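4. Working rules for mixed-item tabletop trials

Lieselotte Oltmanns
December
3 comments | 12 shares
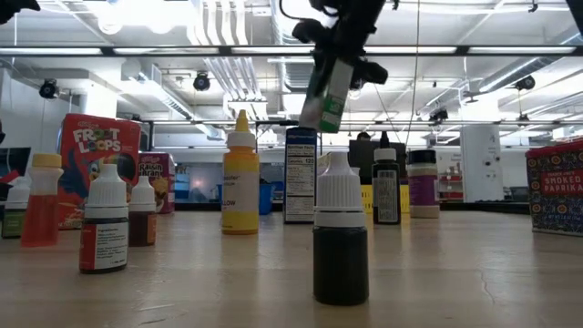 Figure 2. Gripper holding a small carton over bottles and boxes on the tabletop.

The rules in this section were drafted at our Edgate site and later adopted, with changes, by the group at Draltstead. They cover the part of the work that existing machine safety documents leave to the user: what may be put on the table, how close together, and what the operator does when a grasp goes wrong. They don't replace a risk assessment of the arm itself, which each site must have completed before any of this applies.

4.1 Items

Every item is entered on the item sheet before its first use. The sheet records the outside dimensions, the mass as used, the closure type and whether the item holds liquid. Retail packaging is allowed and encouraged, as plain test blocks gave us grasp results that did not carry over to real goods. A package that has been opened is entered as a separate item from the same package sealed.

Liquid containers must be capped before the arm is enabled. The operator checks each cap by hand, including dropper caps, which can look seated when they are a quarter turn short. Glass is permitted up to a filled mass of 400 g. Heavier glass is replaced with a plastic container of similar shape, and the substitution is noted on the sheet.

Coloured liquids are useful for spotting leaks but they stain. Draltstead asks for food colouring only. Edgate has no such rule, and we have not seen a reason to force one on either site.

4.2 Layout and clearance

Crowded layouts are the point of these trials, so we set no minimum gap between items. We do set a lift height. Once an item is gripped, its lowest point must clear the tallest neighbour on the planned path before any sideways travel begins. An item held at a tilt is measured from its lowest corner. Early versions of the rule used the centre of the gripper as the reference, and this was wrong for narrow cartons, which can swing in the fingers after the lift.

Tall boxes go at the back, away from the operator's side. Small bottles may stand in front of them. Cables near the arm are checked at the start of each session through the full range of motion with the table cleared.

4.3 Speed and stopping

Sideways travel with an item in the fingers is limited to 170 mm per second. The limit stays in force when the item is light. The stop button must be within reach of the operator's seated position, and the operator may not do other work while the arm is enabled.

If an item is dropped, the trial is stopped and logged as a drop even where the item lands upright. If glass is dropped, the table is cleared and wiped before the next trial. After 5 drops in one session the session ends, and the finger pads are inspected.

4.4 Records

The Wiegand template was used for the trial log at both sites. It has a field for the operator's initials, a field for the layout number and a free text field, which was left blank more often than we would like. In the first round, 408 trials were logged. Entries without a layout number were kept in the log and left out of the analysis in Section 5.

Flavard has proposed that near contacts be logged as well as drops. We support this, though the two sites have yet to agree on what counts as a near contact. Until they do, operators are asked to write it up in the free text field in their own words, with the names of both items.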